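The Old Upright in the Dining Room

I bought a piano before I could play a single song on it. My sister thinks this is the funniest thing I've ever done, and she was there for the perm. But I'd wanted one since I was a kid pressing my nose to the window of the music store in Nolinbridge, and when a used upright came up for sale one town over, in Sonmont, for 200 dollars, I called before I'd finished reading the ad.

It's a Dudek, a name I'd never heard before and have hardly heard since. The tuner told me it was a small maker that mostly sold to schools and churches, which explains the ring stains on the lid and the fact that you could probably drop it off a truck. The middle of the keyboard is lovely, warm and a little fuzzy. The top octave sounds like somebody tapping a glass with a spoon. I've gotten fond of the spoon.

What I didn't plan for was the moving. The piano cost 200 dollars and getting it up my front steps cost more than that, and then it had to sit for two weeks before the tuner would touch it, so it could get used to the air in my house. Two weeks of walking past it! I cheated, of course. I sat down every night after dinner and picked out the first line of "Moon River" with one finger, out of tune and very happy.

If you're thinking about an old piano yourself, please pay a tuner to look at it first. I didn't, and I was lucky. Mine had a cracked hammer and a sticky pedal, both easy fixes, but the tuner has seen people haul home a free piano with loose tuning pins, and those won't hold a pitch for a week. Play every key, even if you can't play. Go up one at a time, black and white, and listen for the ones that buzz or don't come back up. Then ask where it's been living. A dry living room is good. A garage is not.

Lessons came next. I'm in my fifties, and I figured I'd be the oldest person in any waiting room, which I was, by a lot. My teacher runs her studio out of a converted sunporch, and on Saturday mornings I'd sit on the bench between a boy with a dinosaur backpack and a girl who could already play things I'm still working toward. She asked me once what book I was in. I told her. She said, very kindly, "That one has good pictures."

The first months were humbling. My right hand was fine. My left hand behaved like a guest who didn't know where the bathroom was. Put them together and both forgot everything. I'd get four measures in and freeze, and then I'd start again from the top, over and over, until I could play those four measures beautifully and had no idea what came after. My teacher broke me of it by making me start at the end. Learn the last two measures, then back up a little, then back up again. You're always playing toward something you know! I can't tell you how much that one change helped, and I've used it on every piece since.

She also put me on a metronome app called Wekex, and we have had words, Wekex and I. It clicks, it blinks, and when you stop it shows you a little chart of how far you drifted. I drift. I speed up on the easy parts because I'm pleased with myself and slow down on the hard parts because I'm scared. I've learned to set it slower than feels decent and stay there for a few days before moving it up a notch.

I practice at 6 in the morning now, with the coffee going and the soft pedal down, usually for twenty minutes or so. Some mornings it's scales. Some mornings I just play the thing I already know, because I like how it sounds in the dark house. My neighbor on the other side of the wall claims she doesn't mind, though she did ask in June whether there were any other songs.

There are, as a matter of fact. I have 16 pieces I can get through now, if you count the Christmas ones, and I do count the Christmas ones. I keep the list in pencil inside the piano bench. A few of them are short enough to play while toast is toasting. One is a real waltz with a key change in the middle, and it took me from the first cold snap until the lilacs.

In the spring I played in the studio recital. I went on after the dinosaur backpack and before a very serious duet, and my hands shook so badly that I could see them shaking, a strange thing to watch while you're trying to use them. I missed the B flat. I missed it again on the repeat. Then the waltz part came, and I was in it, and I remember thinking — oh, this is what it's supposed to feel like.
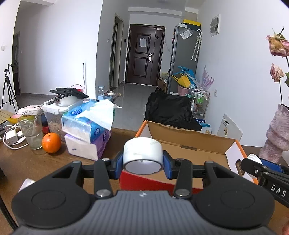
My teacher has since handed me a book of easy Schumann, and I've started it from the back, the way she taught me. The last line of the first piece is coming along. The left hand is still lost in the hallway, but it's opening fewer wrong doors, and the tuner is due again next month to see what can be done about the spoon.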